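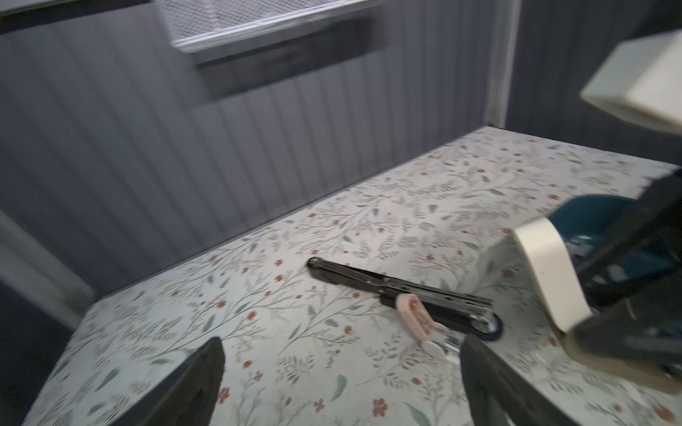 Walk the old mill road in Tundilwood in late October and you hear the repair shops before you see them. Four of them have opened in the past 2 years, and the town is in love with fixing things again! Kitchen chairs, bread bins, sewing boxes — if it wobbles, somebody here wants a go at it. The shops are wonderfully homey, too. Forget grease and gray concrete: think tables covered in little sage leaves and rust-red flowers, with a white wire shelf up on the wall.

Lodhi, the oldest of the four, began as a button store and still sells buttons from the front counter. Out back, the waiting list for dresser repairs runs into January. Sticky drawers are the big one, and a good drawer is a joy — you push it with one finger and it just goes home.

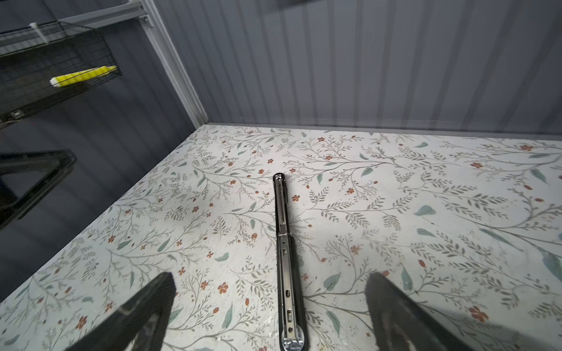
A telescoping drawer slide on a botanical print.

Over the river in Purnilon, the Lodimby shop goes for older pieces, the kind with dovetails and candle wax rubbed along the runners. It took in 1305 jobs last year, from jewelry boxes to a pharmacy cabinet so wide it had to come in through the window. Go on a Saturday morning, bring the thing that has been bugging you for years, and leave time for the bakery next door.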